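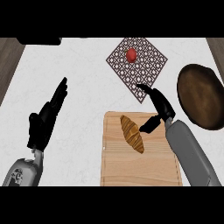 Haltholm Kitchen Robotics Club

The Haltholm Kitchen Robotics Club is a student club in which pupils and college students teach a pair of simulated robot arms to do small jobs at a kitchen counter. It was started by Dzifa Quansah, a physics teacher with a great fondness for breakfast, and it meets on Monday after lessons, often running on well past the time when everybody ought to have gone home.

The work

Everything is done on a computer, in a made-up kitchen with a marble worktop. Newcomers usually begin with the croissant task, in which the right hand must pick a croissant off a wooden cutting board, and they are generally surprised by how long they spend just on where the thumb should go! The tomato task comes later and is thought a good deal harder, as the tomato is small and sits on a lattice trivet (a fidgety thing for fingers to reach over). Both hands are black, with light grey forearms, and members call the left one Colov and the right one Shehu, names which have stuck so firmly that they turn up in the club's written work.

Each team of 6 keeps a logbook, known as the Drisitz book after the school building where the club first met, and writes down every attempt, including the hopeless ones. A team is expected to fill in 600 attempts before it may enter the June contest.

The June contest

Teams are given the same kitchen with the food moved to new places, and have one afternoon to adjust their programs. Points are given for a clean lift and a gentle landing, and taken away for knocking the bowl. The highest score so far is 1454 out of a possible 2000, set by a team of first-year students who had changed their whole approach to the croissant over lunch.

See also

Haltholm Science Fair
Drisitz Building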